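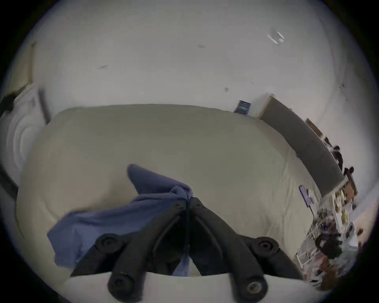
How to Find Out Why Your Cloth-Folding Demos Go Bad

Last August we threw out 577 folding demonstrations. They had all passed the automatic check, the one Kaushik runs on every upload, and the dashboard was green from top to bottom. Then the policy trained on them closed its fingers an inch short of the cloth, over and over, and folded air.

The advice you'll get first is to collect more data. I don't buy it. We had 3689 episodes by then and the fault was spread all through them. Go through the steps below before you record anything else.

What the check misses

Most checking tools look for dropped images, gaps in the log and tracking that jumps. Slow drift gets past all three. If the gripper's recorded position slides a little during an episode, every single step looks reasonable, and the end of the fold is still in the wrong place. The Flarna manual calls its tracking "self-correcting." Maybe it is in their showroom.

Step 1. Pull the worst episodes by hand

Sort by length and open the longest 40. Long episodes give drift time to build up. Play each one at normal speed with the recorded gripper path drawn over it, and stop at the moment the fingers close. Write down how far the path is from the cloth. Don't let the software score this for you, it's the software you are testing.

Step 2. Look at what the tracker had to work with

Visual tracking needs things to hold on to. A plain wall and a one-color sheet give it very little, and a bedroom is mostly those two things. Go through the head view and ask what in it stays put and stands out. A card propped against the wall or a few pen marks may help. I wouldn't bet a month of recording on them. 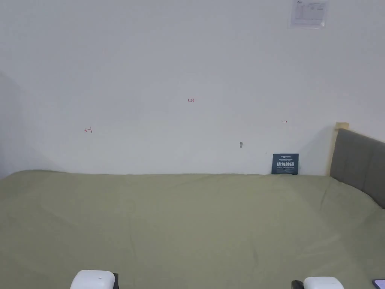
Step 3. Run a return test

Mark a spot on the bed. Touch it with the closed fingers, do one complete fold, then touch it again. Repeat 5 times. The two touches should land on the same recorded point. Ours came back about an inch off, always in the same direction — and that pointed to drift, where random noise would have scattered.

Step 4. Check the fingers separately

Drift isn't the only suspect. Finger opening is logged on its own, and a bad zero looks much the same in playback. Close the gripper on nothing and read the value. Then pinch a single layer of the cloth you really use, near a corner, and read it again. If the two can't be told apart, the log has no idea whether you're holding anything. Swap left and right grippers and repeat before you blame the model.
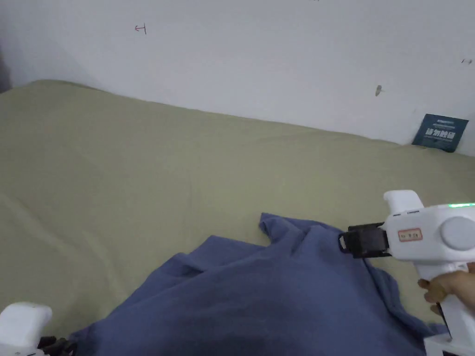
Ekbridge wrote in to disagree with the order: finger zero should come before the return test, it takes a minute, and in their case a loose finger screw had faked the drift completely. Fair enough. I'd still want both results on paper.

Step 5. Decide what to keep

Bullia sells a repair script that bends old paths back into shape. We tried it. The plots got prettier and the robot kept missing, so I'd leave it alone until someone shows a before-and-after on real cloth. Keep episodes recorded between two good return tests and set the rest aside. From then on, run the test at the start and end of every session, and save the numbers in the same folder as the recordings.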